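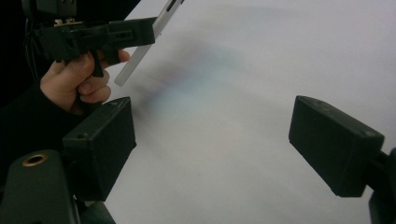

Two of the Anolari hand-helds, fingers open on the near one.

Vastthorpe Student Robotics Forum > Projects > Anolari build thread
Block pads or plate fingers for the final set?

benchpress_kel
25 July 2020
We have to lock in the finger design before the next print run and the group is split, so I'm putting it here where everyone can read it. Option one is to keep the black block pads on all the hand-helds. Option two is to move the lot over to the long translucent plates. Both bolt to the same mount. Mixed sets are out because the marking sheet for November says all units have to be the same.

My vote is blocks. They print in one go in the Coltex filament and first years can fit them without help.

skarpi_s
Plates. The blocks hide whatever you are picking up. If I'm squeezing the trigger and looking down past the finger I want to see the edge of the part. With the blocks I'm guessing until it closes.

mapleshed
How thick are you cutting them? Last year's team had plates that flexed so badly they dropped the washers before they got to the tray.

skarpi_s
Same stock as last year but shorter. 117 mm from the mount to the tip. They flex a bit. I don't think it matters for the sorting task, the heaviest part on the list is 100 grams.

benchpress_kel
It matters for repeatability. We have 719 recorded grabs from the term and 259 of them used plates. If you go through the log the plate ones have far more notes saying "regrip". I can send the spreadsheet to anyone who asks.

skarpi_s
Most of those were the first fortnight when the trigger linkage was binding. You can't pin that on the fingers. Put up the later ones on their own and then compare.

benchpress_kel
Fair enough, I'll split it by date.

tuppence_j
Can we talk about wear as well? The pads chip along the inner edge. I brought it up at the last meeting and got told it was cosmetic. See the left one in this.

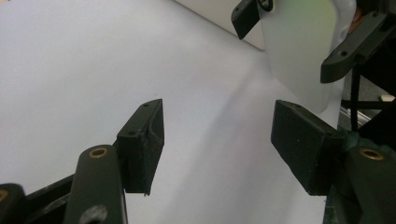 Photo: Skarphéðinn Sveinbjörnsson, Vastthorpe Student Robotics

tuppence_j
Look down the right side of that left pad. The other one has worn corners too. If the gripping face isn't flat any more then the pad closes on the high spots and small parts will twist. I'd call that a fault.

mapleshed
Sand it flat and carry on. The bushings cost more than the pads do.

tuppence_j
Sanding changes the thickness, so the closed position shifts and the calibration goes with it. We did this in first term with the Sayce kit and had to redo every zero.

benchpress_kel
Are the pads in that one the Coltex prints or the old batch? They look dark green on my screen.

skarpi_s
Don't go by the colour, my phone and the lab monitor disagree on it as well. The batch number is on the bag, not on the pad. I'll check the drawer on my way past.

lowgear_nat
Third option. Keep the blocks and glue a strip of rubber to the inner face. Replace the strip when it's worn, leave the print alone. We used bike tube on our grabber for the regional comp and it lasted the whole season.

mapleshed
Rubber will stick to the foam pieces on the way out. Tried it.

lowgear_nat
Did you dust it with talc? Ours was fine after that.

mapleshed
No, and I'm not putting talc near open bushings.

skarpi_s
I'd go along with the rubber if the plates get a proper test too. Ten grabs each on every part in the list, same person on the trigger, trays swapped halfway. I can organise the parts if someone else does the timing.

tuppence_j
I'll do the timing. New pads on the block unit please, or it isn't a comparison.

benchpress_kel
OK. Two fresh pads come off the printer tonight. I still think it'll be blocks, but I'll hold the print run until the numbers are in. Nat, bring some tube.

lowgear_nat
Will do. What width are the pad faces? I'll cut the strips at home.

benchpress_kel
Measure them when you get in, the drawing on the shared drive is the old version.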